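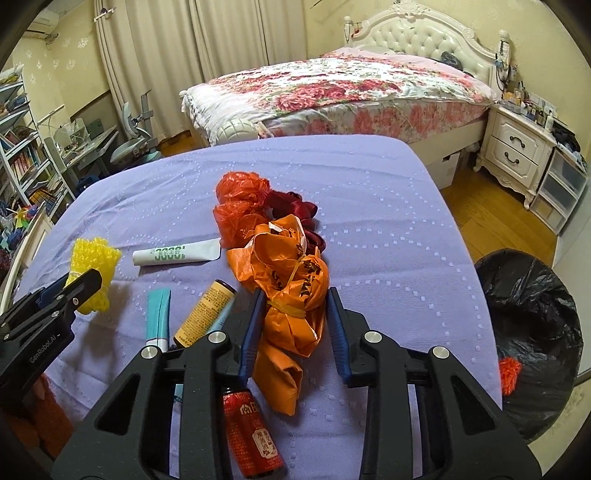

2023年5月10日
文:メルトホルム取扱説明書編集係

4章 はじめてのお洗濯と、中わたのならし方

キルトケット「メルトホルム」をお迎えいただき、ありがとうございます。袋から出してすぐに使いたいお気持ちはよくわかるのですが、最初の一度だけ、どうか少しだけお時間をください。ここでのひと手間で、ひと冬使ったあとのふくらみ方がずいぶん変わってきます。

ご用意いただくもの
・おしゃれ着用の中性洗剤
・大きめの洗濯ネット(品番941の専用ネットがぴったり入ります)
・物干し竿 2本
・付属の留め具「クルスティク」

手順
1. 平らなところに広げ、縫い目を端からゆっくり手でなでてください。糸の出ているところがあれば、引っぱらずに根元で切ります。
2. クルスティクを四隅からすべて外します。つけたまま洗うと、生地を傷めることがあります。外したものは小さくてなくしやすいので、お茶碗か何かにまとめておかれると安心です。
3. 表を内側にして、びょうぶのようにたたみ、ネットに入れます。丸めて押し込むと、真ん中まで水が通りません。
4. 水温は26度までにして、手洗いコースか毛布コースで洗います。洗剤は表示より少なめで十分です。
5. 脱水は短めに。終わったらそのままにせず、すぐに取り出してください。
6. 物干し竿2本にまたがるようにかけ、風の通る日陰で干します。途中で一度、上下を入れ替えてください。
7. すっかり乾いたら、両手ではさむようにして軽くたたき、中わたをほぐします。テレビでも見ながら、気長にどうぞ。

注意
・漂白剤と柔軟剤はお使いにならないでください。柔軟剤は肌ざわりがよくなりそうに思えるのですが、このわたには向きません。
・乾燥機の高温は避けてください。縫い糸が縮み、表面が波打つ原因になります。
・濃い色のものとは分けて洗ってください。はじめの数回は、こちらの色が移ることもございます。

メモ:わたが片寄ってしまったら
縫い目のますの中で、わたが隅に集まることがあります。ますの外側から、指の腹で真ん中へ少しずつ送ってあげてください。爪を立てたり、つまんで引いたりすると、かえってかたまりになります。なかなか動かないときは、霧吹きで軽く湿らせてから試し、そのあとはまたよく乾かしてください。

メモ:カバーをお使いの方へ
別売りの「ヤルクビー」カバーには、内側に結びひもがついています。ケットを裏返したカバーの上に重ね、足もと側から順に結んでいくと、ひとりでもあまり苦労せずにかけられます。旧型の「メノン」カバーをお持ちの場合はひもの位置が少しずれますので、足もと側だけ結び、肩口はクルスティクで留めてください。

しまうとき、出すとき
暖かくなってしまわれる際は、必ず洗って、よく晴れた日に乾かしきってからにしてください。圧縮袋はおすすめしておりません。ゆったりした布袋に入れ、上に重いものをのせずに置いていただくのがいちばんです。11月ごろ、また出してこられたら、使う前に半日ほど風に当て、手順7のほぐしをもう一度なさってください。

クルスティクの取りつけ直しについては、5章をご覧ください。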